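Kettenlänge am Umwerferrad: Warum die Faustformel nicht immer reicht

Von Henryk Kwiatkowski

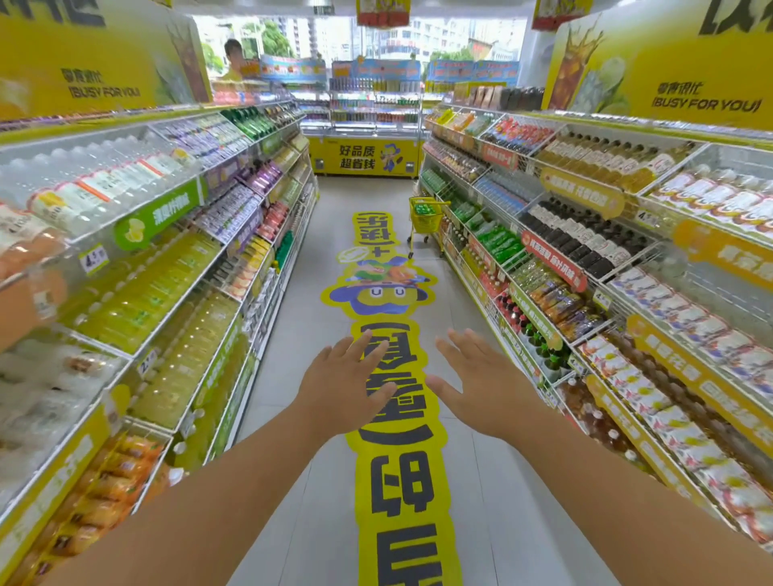
Wer eine neue Kette auflegt, übernimmt meist die Gliederzahl der alten. Das ist zulässig, solange Kassette, Kettenblätter und Schaltwerk unverändert bleiben und die alte Kette nicht schon falsch abgelängt war. Beim Fledach, einem Reiserad mit Stahlrahmen und langen Kettenstreben, war beides nicht gegeben. Der Vorbesitzer hatte die Kassette auf 11-36 umgerüstet und die Kette belassen. Auf großem Blatt und größtem Ritzel stand der Käfig des Schaltwerks nahezu waagerecht nach vorn.

Die übliche Methode ist bekannt: Kette über großes Blatt und größtes Ritzel legen, nicht durch das Schaltwerk fädeln, straff ziehen, zwei Glieder zugeben. Gemeint sind dabei ein Innen- und ein Außenglied, zusammen ein Zoll. Bei Ketten mit Verschlussglied ist dieses mitzuzählen. Es ersetzt ein Außenglied, die beiden Kettenenden müssen also Innenglieder sein. Geht die Rechnung nicht auf, wird auf die nächste passende Länge aufgerundet.

Die Methode setzt einen starren Hinterbau voraus. Am vollgefederten Rad ist in der Federstellung zu messen, in der der Abstand zwischen Tretlager und Hinterachse am größten ist. Dazu wird die Luft aus dem Dämpfer gelassen und der Hinterbau langsam durchgedrückt.

Rechnerische Kontrolle

Zur Gegenprobe dient die Kapazität des Schaltwerks. Sie ergibt sich aus der Differenz der Kettenblätter plus der Differenz der Ritzel. Bei 48/36/26 und 11-36 sind das 22 plus 25, also 47 Zähne. Das am Fledach montierte Schaltwerk, ein Tokarz mit langem Käfig, ist mit 45 Zähnen angegeben. Eine Länge, die alle Gänge abdeckt, gibt es in diesem Fall nicht. Sie wird nach der Kombination groß/groß bestimmt, denn eine zu kurze Kette kann dort Schaltwerk und Ausfallende beschädigen. Auf klein/klein darf sie durchhängen.

Gwenaël Rey, Mechaniker bei Elatetti, legt die Kette zusätzlich auf das kleine Blatt und schaltet vom größten Ritzel abwärts, bis das untere Trum den Käfig berührt. Dieser Gang und alle kleineren Ritzel gelten als gesperrt. Am Fledach waren das die beiden letzten.

Ablängen und Verschleiß

Gekürzt wird mit dem Nietdrücker. Der Bolzen muss fluchten, sonst weitet der Dorn die Lasche auf. Vernietete Bolzen werden bei Schmalketten nicht wieder eingepresst. Als Ersatz kommt der vom Hersteller vorgesehene Nietstift oder ein Verschlussglied in passender Breite in Frage.

Die neue Arum-Kette wurde nach 2.092 Kilometern zum ersten Mal gemessen, nach weiteren 1.935 Kilometern noch einmal. Bei der zweiten Messung fiel die Lehre auf der 0,75er-Seite durch. Die Kassette ließ sich weiterverwenden, auf dem 15er-Ritzel sprang die neue Kette unter Last anfangs jedoch gelegentlich über. Nach 144 Kilometern trat das nicht mehr auf.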